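Handout for week 2, 2018-11-07
Tutor: Ewan Innes, Solville site

## Clearing and resetting a work table

Read this before the practical. Cameron Semple's notes from July cover the washing-up side, so they are not repeated.

**Order of work**

1. Take cups and other drinking things off first. Tip out any dregs at the sink.
2. Put small loose items in a basket. Keep the basket on the table until you have finished.
3. Brush crumbs into your hand or a dustpan, never on to the floor.
4. Wipe from the far side towards you, with the cloth folded in four.
5. Dry with a second cloth and fold it again before it goes back.

**Choosing a basket**

A shallow one is best for table work, as you can see what is in it. Open sides let dust and crumbs fall through, so lift the basket and wipe underneath. Deep tubs are for the store cupboard (shelf 19).

**Paper cups**

A tall paper cup is easily knocked when it is empty. Move it before you reach across for anything else. Used cups go in the general bin at Solville, and in the cup tube at Asness.

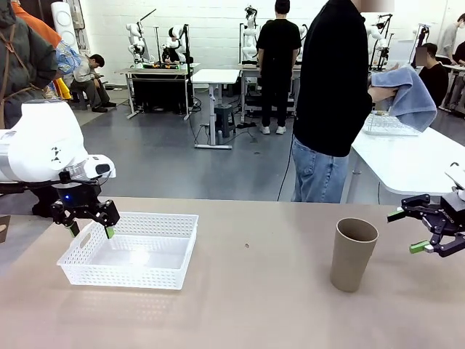
*Fig. 1. Work table with basket and paper cup still to be cleared; dish rack on the white table behind.*

For next week: write 100 words on how you would reset the table in Fig. 1, giving your steps in order. Hand in at room 672.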